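Reading a Tree Like a Diary: what wood grain can tell us
Speaker notes, evening talk at the Starkthorpe Reading Room, 2021-11-22

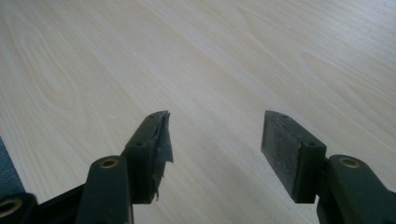 Slide 1. Welcome

Hello everyone, lovely to see so many of you. Quick hands up: who has counted the rings on a stump? (Wait. There will be plenty. Let them look round at each other.) Good, then you have all done a bit of dendrochronology already, and the rest of tonight is just doing it with more patience and a sharper pencil.

Say the word slowly. Dendro, tree. Chronos, time. It is a great mouthful of a word for a very simple idea, and I will mostly say "tree-ring dating" from here on.

House things: tea is at half time, the loos are through the door on the left, and please do shout if I start mumbling.

Slide 2. How a ring gets made

Under the bark there is a thin living layer called the cambium. Every spring it wakes up and starts making new wood on its inner side. Spring wood has big open cells because the tree is thirsty and in a hurry. Later in the summer it slows down and the cells get smaller, with thicker walls, and the wood looks darker. Then winter, and it stops altogether.

So one pale band and one dark band make one year. Do the hand movement here (wide, narrow, wide, narrow), it worked well at Dorneo and even the back row joined in.

Oak is the clearest. It has a row of enormous vessels at the start of each year and you can see them with the naked eye. Pine is clear too, though for the opposite reason: the dark summer line is the thing that catches your eye. Beech is fainter. Tropical trees can be a real headache, as some of them grow all year and don't bother with a tidy ring at all.

Pass the oak slice round now. Ask for it back before tea!!

Slide 3. Why rings are different widths

This is my favourite bit, so don't rush it.

A good year with warm sun and enough rain gives a wide ring. A drought gives a thin one. If caterpillars strip the leaves in May, the tree has a miserable summer and you get a thin ring for that as well. A neighbour falls over and lets the light in? Suddenly the rings get fatter, and stay fat for years.

And every oak in the district has been through the same weather. Your oak and my oak might be three fields apart and quite different sizes, but the pattern of thick and thin will be alike. Thin, thin, wide, middling, very thin. It works like a tune. You can play it loud or soft, on a fiddle or a tuba, and you still know what it is.

(If anyone asks about barcodes: yes, people often use that comparison, and it is a fair one, but I like the tune better.)

Slide 4. Overlapping the tunes

Start with a living tree. We know the year of the outermost ring because we know what year it is now. Count inwards and write down the widths. Say that takes you back two centuries.

Next find a beam in an old barn, cut down when your living tree was young. The last part of the beam's tune matches the first part of the tree's tune. Slide one along the other until they fit, and now you know the date of every ring in the beam, going back much further. Then a beam from a church that overlaps with the barn. Then a timber out of a bog that overlaps with the church. On and on!

Paper strip demo: the long strip goes on the table first, the short one on top. Slide it SLOWLY. Last time I got to the matching place before people had seen what I was doing and had to start again.

At the Mertens barn, our best local timber has 514 rings in it. I still get a bit giddy about that. Five centuries of summers in one piece of oak, holding up a hayloft.

Slide 5. The Zurport causeway

Now for the one in the leaflet. Timber posts, driven into the mud in two rows, found when the tide took away a bank. The local guess was a medieval fish trap, and it was a perfectly sensible guess.

The ring tune said otherwise. The posts are more than 2000 years old. Bark still on several of them, and this matters enormously. With bark, the last ring is the last year of the tree's life. You can even see whether that last ring was finished. If there is only spring wood and no summer wood, the tree was felled in the growing season. If the ring is complete, it was felled in the winter half of the year, after growing had stopped and before it started up again the next spring.

At Zurport the posts with bark all have complete last rings. So picture a winter job, felling in the cold, with the sap down and the leaves off. I find it hard to talk about this without waving my arms.

Pause here for questions, but only two or three or the tea will stew.

TEA

Slide 6. What knots and swirls are doing

People always come up at tea to ask about their kitchen tables, so let's do it properly.

A knot is the base of a branch. The trunk gets fatter every year and slowly swallows the branch's foot. If the branch was alive, its wood and the trunk's wood are joined and the knot is tight. If the branch was dead, the trunk just grew round it, and that is the sort that may drop out of a plank and leave a hole.

The long arches and ovals on a flat board (cathedral grain, some joiners call it) come from how the log was sawn. Cut straight along a cone of rings, not quite through the middle, and you slice across them at a shallow angle, so they spread out into great loops. Cut towards the centre and you get straight, even lines. Same tree, same rings.

Carrot demo: one carrot cut across, one cut lengthways. Hold them up high. Eat nothing until the end.

And a word about printed grain. Plenty of modern surfaces have a picture of wood on top, and some are very good. Look for the same swirl turning up again further along. Look at the edge as well: real rings carry on down through the board and show on the end. A printed pattern stays on the top. No shame in it, I have some at home and it wipes down beautifully, but you can't date it by its rings.

Slide 7. What can go wrong

Must be fair here and say the method has limits.

Too few rings. A fast-grown post with 9 rings has no tune to speak of, just a couple of notes, and it would fit in hundreds of places.

Missing outer wood. Carpenters often trimmed off the sapwood, the soft outer part, and beetles like it too. Then we can only say "felled some time after such a year".

Reused timber. The beam may be much older than the house. People were thrifty and good oak is good oak. Look for empty joints and peg holes that don't go with anything.

Missing rings and false rings. In a dreadful year a tree may make no wood at all on one side. In an odd year with a summer drought and then heavy rain, it may look as if it made two rings. We measure several samples from each building for this reason, and compare.

Slide 8. Have a go yourselves

You don't need a laboratory. Find a fresh stump (ask first if it's on somebody's land). Rub a patch smooth with sandpaper, coarse and then fine. Wet it a little and the rings jump out. Put a pin in every tenth ring. Find the year you were born and put a coloured pin there. Children love this, and I have seen grown adults get quite emotional over their pin.

Then look for the thin ones. Was there a run of dry summers? Ask the oldest person you know what they remember.

Please don't bore into living trees without training. The proper tool makes a hole no wider than a pencil, but it is still a hole.

Slide 9. Thanks and what's next

Our spring walk is in March, round the old coppice on the Dorneo side. Boots, please, it is very wet by the gate. We'll look at cut stools and at one enormous fallen ash, and bring a hand lens if you have one.

Sign-up sheet is on the table by the urn. The slices and the magnifiers are out at the front, so come and poke at them while we stack the chairs.

Reminder to self: get the oak slice back. Bring the carrots home.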